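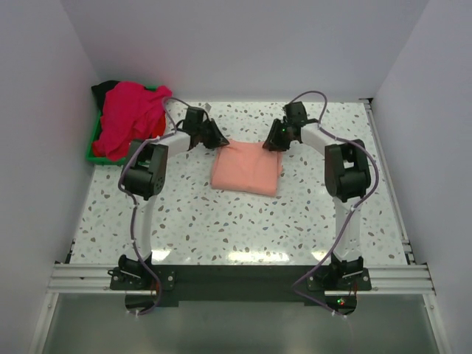
Figure 16. Cloth folded and laid on the countertop.

Section 4. Caring for Your Drumen Countertop

Your countertop needs very little upkeep once it is sealed. This section covers daily wiping, stain removal, resealing and small chip repairs. It applies to all Drumen speckled tops, in both the gloss and satin finishes. If you have a Trillon butcher block insert, see Section 6 for the wood part and use this section for the surface next to it.

4.1 Before first use

Wait a full day after the installer leaves before you put anything heavy on the top. The seam filler is firm to the touch after an hour or two but keeps curing overnight.

1. Peel off any remaining protective film. Start at a corner and pull low and slow.
2. Wipe the whole surface with warm water and a drop of dish soap.
3. Rinse with a second cloth and clean water.
4. Dry with a soft towel.

Note: A faint haze on a new gloss top is polishing residue. It normally comes off after two or three washes. Do not use vinegar to speed this up.

4.2 Daily cleaning

1. Clear crumbs with a dry cloth or a soft brush. Grit dragged under a wet cloth can dull the finish.
2. Dampen a cotton or microfiber cloth and wring it out well.
3. Wipe from the back edge toward the front.
4. Go over the top once more with a dry cloth.

Wash cloths without fabric softener, which leaves a film that shows as streaks on a gloss top. When you are finished, fold the cloth and hang it over the faucet or a rail to dry. A wet cloth left on the surface overnight can leave a ring, and a dyed cloth can leave color in an unsealed spot.

CAUTION: Do not use bleach, oven cleaner, drain cleaner, scouring powder or steel wool on any part of the top. Damage from these products is not covered by the warranty.

4.3 Removing stains

Try the mildest method first and move on only if the mark is still there.

Coffee, tea and wine: Lay a cloth soaked in warm soapy water over the mark for ten minutes, then wipe. Repeat once if needed.

Oil and grease: Mix baking soda and water to a thick paste. Spread it past the edges of the stain, cover with plastic wrap and leave it overnight. Lift the paste off with a plastic scraper and rinse.

Candle wax: Let it harden, then ease it off with a plastic scraper held nearly flat.

Hard water scale: Use Gebreyes Stone Wash, part no. 2436, as directed on the bottle. This is the only scale remover we have tested on the satin finish.

Note: Lemon juice, tomato sauce and soda should be wiped up right away. They can etch the surface even where the seal is good, and an etched spot has to be polished out by a technician.

4.4 Heat

CAUTION: Always use a trivet under pots, baking sheets, slow cookers and electric skillets. Sudden heat can crack the top near a sink cutout or a seam - the two weakest places on any counter.

4.5 Testing and renewing the seal

Test the seal once a year. Many owners do it in December, before holiday cooking.

1. Put a teaspoon of water on the area you use most.
2. Wait 31 minutes.
3. Wipe the water away. If the spot underneath has darkened, the seal needs renewing.

To renew it:

1. Clean the top as in 4.2 and let it dry overnight.
2. Open a window. Put on gloves.
3. Pour a small pool of Brenov Clear Seal and spread it thinly with a lint-free pad.
4. Leave for five minutes. Do not let it dry on the surface.
5. Buff off all of the extra with a clean pad.
6. Keep the top dry until the next day.

4.6 Small chips

Chips smaller than a grain of rice can be filled with the repair kit supplied with your top. Match the paste to the background color and ignore the flecks. Fill slightly proud of the surface, let it set, and shave it level with the blade in the kit. For anything larger, call Drumen Service and have your order number ready.

Revised 5/19/23 by Oluwatosin Odukoya, Product Support. Form 1866.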